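Koltine hand gripper: replacement jaw pads, set of 2

If your gripper has started letting go of things it used to hold perfectly well, do look at the pads before you blame the pivots! We've fitted a good many of these at Gidau and it's nearly always the rubber. Ease the old pads off, wipe the jaws with a dry cloth, press the new ones on from the tip downwards and leave the whole thing alone for 24 hours (yes, really, go and have a cup of tea).

Then nip up the pivot screws, gently please, and try the grip on something soft such as a paper cup. A little crumpling at the rim is fine, but if the side caves in, back the screws off a touch and have another go. Spare screws come in bags of 6.

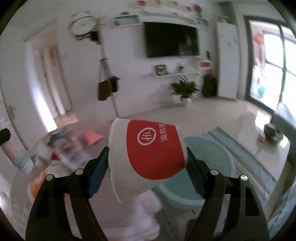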